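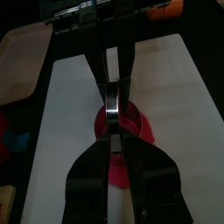
Unit 6. Two-Arm Handover: Rules for the Shared Grasp

Lindsay teaching cell, rev. 2023-08-27

6.1 Scope
These rules apply whenever two grippers hold one object at the same time. Single-arm picks are covered in Unit 4.

6.2 Definitions
Giver: the arm that holds the object first.
Receiver: the arm that closes second.
Shared grasp: the interval from receiver contact to giver release. Both arms are position-coupled through the object, so a small error in either one becomes a force.

6.3 Rules
a) One arm moves at a time. Both hold position before the receiver closes.
b) Approach from opposed sides. Fingertips must not touch the other gripper's fingers or rail.
c) Shared grasp lasts no longer than 2000 ms. On timeout, the receiver opens and the giver keeps the object.
d) Receiver speed in the last 50 mm is limited to the value on the cell card.
e) Thin or glossy parts: do not confirm the grasp from the wrist camera alone. Highlights hide the edges. Check finger position as well.
f) Items standing under the handover point are entered in the collision model before the run.

6.4 Logging
Record both finger positions, both wrist views and the release time. Skilari logs are kept for 27 days, then deleted. Export anything needed for the September report.

6.5 Reading
Birno cell manual, section on coupled motion. Lab sheet 6 is due before Unit 7.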